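4.2 Surfaces and the habit of clearing them

When we first sat down with the households in Drekville, we expected to hear mostly about cooking, and we did hear plenty. But people kept drifting back to the table itself - who wiped it, who piled mail on it, and when it had to be bare again. Of the 440 diaries we collected, 47 mention a cleared table as the real start of the evening.
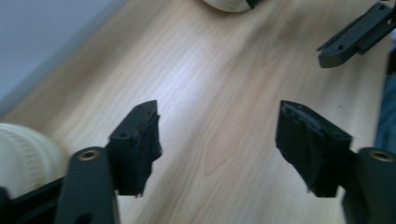 Figure 3. Light wooden tabletop with pale beige and tan grain.

Wood came up a good deal more than we had planned for. Loretta Benavides, who coded the November diaries, noticed that families with wooden tables wrote fondly of scratches and rings, and seemed in less of a hurry to replace them. We are grateful to Myrtle Fitzsimmons for pointing us to the older Lastevside interviews, where the same fondness turns up - though there it is mostly grandparents talking.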